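## 5. Phone holder and wallet

Revised December 6, 2019 by Heloísa Fontes. Replaces the sheet taped inside the cabinet doors at Sillidbridge, which can go in the recycling.

This section covers the two things people put down first when they reach a desk and go looking for last when they leave it. The Erkero leaflet that ships with the desk kit promises "a calmer surface in seconds." I have my doubts about the calm and can't confirm the seconds. A fixed place for the phone and a fixed place for the wallet does cut down on patting your pockets at the door, and that is as much as I will claim for it.

Lwazi Ngubane tested the steps on the second floor in June. His comments are worked in where I agreed with them and marked where I didn't.

### 5.1 Placing the holder

1. Wipe the tabletop with a dry cloth. The leaflet asks for a "micro-conditioning wipe." Any clean cloth will do.
2. Set the holder near the middle of the table for now. You will want to move it later, and it's easier to judge from there.
3. Turn the holder until the long curve of the base points to your left. Left-handed users can turn it the other way. The leaflet says the curve must face the window, and gives no explanation that I could follow.
4. Press down lightly on the edge of the cup with two fingers. If it rocks, check for grit under the base before blaming the table.
5. Keep the holder clear of the cable hole. A holder parked over the hole looks tidy until you need to run a cord.

> **Note:** Do not stick the base down. Pads were tried at desk 228 and took a patch of finish with them when they came up.

### 5.2 Setting the phone in the holder

1. Take anything else out of the cup first. Coins and paper clips collect in there.
2. Hold the phone by its sides with the screen up.
3. Tilt it and lower the bottom edge into the cup until it meets the inside.
4. Check that the phone is steady before you let go. If you have to let go slowly and hope, start again at step 3.

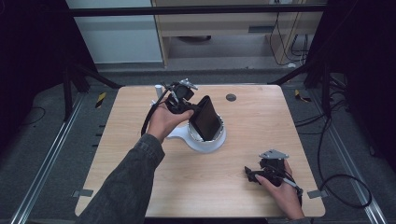
*Fig. 5-1. Phone at a tilt, lower edge in the round cup, screen facing up. Cable hole toward the far side of the table.*

The leaflet also says that the holder takes "every phone, in every case." It would be nice to know who checked. Jinfeng Hou's phone has a thick folding cover and would not sit in ours at any angle. We took the cover off and it went in, and then she had a cover lying on the desk, so the surface was no calmer than before.

If your phone won't stay put:

- Try it without its case.
- Try it turned sideways. Lwazi prefers this. I find it tips more easily and don't recommend it for a long phone.
- Give up and lay it flat on the table beside the holder. There is no shame in this and it costs nothing.

> **CAUTION:** The cup is not a place for drinks. It is round and it is on a desk, so somebody will try it.

> **CAUTION:** Do not carry the holder with a phone in it. Move the phone, then the holder, then the phone again.

### 5.3 Emptying and checking the wallet

Do this once when you set up the desk, and again whenever the wallet stops closing flat. The steps are written for a plain fold-over wallet with card slots inside. Zip-around wallets and phone-wallet combinations are on their own.

1. Clear a patch of table big enough for the wallet lying fully open, with room beside it for what comes out.
2. Lay the wallet down with the fold running away from you.
3. Open it. Keep one half flat on the table and lift the other half upright. Most of the things you have forgotten are down near the fold.
4. Look down the inside of the raised half. Receipts like to hide against the lining.
5. Run a fingertip along each card slot on the flat half, working from the outermost pocket in. A slot that feels thick usually has two cards in it.
6. Take out anything you can't put a name to. Put it to one side and decide at the end.

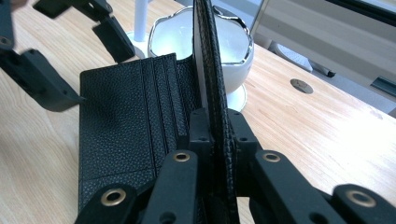
*Fig. 5-2. Wallet open, one half flat with the card slots showing, the other half raised.*

7. Check the stitching along the edge of each pocket. A loose thread can be trimmed. A slot that has come away from its stitching needs a repair shop.
8. Put back the cards you use, one to a slot. Ignore the color-coded card order in the Vodville organizer booklet. Two of us followed it for a month and still went through every slot looking for the transit card.
9. Lower the raised half and close the wallet. It should shut under its own weight or with a light press. If it springs open, go back to step 6 and be less sentimental.

> **Note:** On pebbled leather, dust sits in the grain. A soft dry brush gets it out. Furtado sells a leather cream that claims to restore "original depth" in one coat. Benedito Lins used it on an old belt and reports that he now has a greasy old belt. Test any cream on an inside corner and leave it overnight.

> **CAUTION:** Don't bend the raised half back past upright to make it stay. Hold it.

### 5.4 Where the wallet goes afterward

The leaflet shows the wallet lying next to the phone. I would leave that arrangement to the people in leaflets. A wallet in plain view on a shared desk is an invitation, and a dark wallet next to a dark phone is easy to pick up by mistake when you are in a hurry for a call.

1. Close the wallet.
2. Put it in the drawer, or back in your pocket or bag.
3. If you must keep it on the table, put it on the side away from the walkway, well clear of the holder.

Cleiton Tavares has asked for a wallet tray to be added to the kit. The request is logged as item 259. My view is that a tray fills up with keys and gum within days, and then we would be writing section 5.5 about emptying it. The request stays open all the same.

### Quick checks

| What you see | What to try |
|---|---|
| Holder rocks | Clean under the base, move it a little, check again |
| Phone slides or tips | Remove the case, reset the lower edge in the cup |
| Cord won't reach the hole | Move the holder, not the table |
| Card stuck in a slot | Raise the other half out of the way and push the card up from below with a thumb |
| Wallet won't close | Take out receipts, then doubled cards |

Lost cards and found cards are both covered in section 7.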